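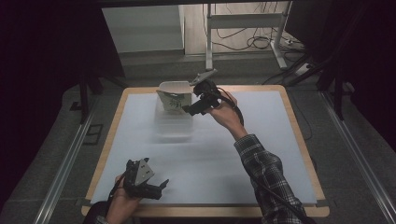 How should two versions of the same minifigure be listed when only the legs differ?

Taststead Toy Library

Our library lends building sets to families and keeps a register of every minifigure in its care. In the course of a review begun in April, we found that our Rosa figures from the Gorkska line fall into two groups. Both have the same printed torso, the same double-sided head and the same dark red hair piece. One group has plain black legs, while the other has black legs with a printed silver belt. The register holds up to 200 figures and allows one entry per character, with a short notes field. At the sorting table, where a small printed package still stands in its translucent storage box, we match each figure against its instruction booklet before it is given a number, and the booklet for set 1071 shows Rosa with plain legs only. We have found no booklet that shows the belt. We should be grateful for advice on whether the belted figure is a true variant, to be entered separately, or a plain figure whose legs have been replaced at some point. Borrowers are charged for missing parts, and the correct description therefore matters to us.

Minifigure Register Help Desk

The belted legs are original to the character. Set 1071 was sold in two production runs. In the first, Rosa had plain legs. In the second, the silver belt was added to match her appearance in the larger Gorkska castle set of 3000 pieces. The booklet was not revised for the second run, and this accounts for the difference you describe.

We recommend the following practice:

Enter the two figures separately. Use the character's name for both, followed by "plain legs" or "belt legs" in parentheses. Please do not use "old" and "new," as these words lose their meaning once a third version is issued.

Examine the torso before you decide. On second-run figures the silver print on the lower torso should continue into the belt without a visible step in color. Where the silver on the torso is noticeably duller than that on the legs, the two parts may come from different figures, and the entry should say so.

If your register cannot hold two entries under one character, record the leg type as the first item in the notes field – borrowers and staff seldom read past the first line.

The same treatment applies to James, whose legs were changed in the second run as well. His cape was also shortened.

Brickshelf_North

I would just put them all down as Rosa and leave it there. Children swap legs constantly and you will never get the right ones back. Charge the same for either.

Gorkska Collectors' Circle

The first reply is correct in substance, with one reservation. The castle set was also sold with plain legs for a short period, so the presence of the belt does not by itself identify the set from which a figure came. For this reason we advise against writing a set number beside a loose figure unless the box or booklet was received with it. Our own checklist gives 32 figures for the line and treats Rosa as two of them. Hair pieces are not used to separate versions, as the shade of red varies a good deal within a single run.

Comments

Taststead Toy Library: Thank you. The note on the torso print has settled most of our cases. We have adopted the wording in parentheses and will leave set numbers off the loose figures.

plainlegs_please: Does the shorter James cape have one neck hole or two? My copy has two and I was told it is a replacement.

Minifigure Register Help Desk: Two neck holes are correct for the short cape. The long cape has one.

Brickshelf_North: I still think this is a lot of work for a pair of legs.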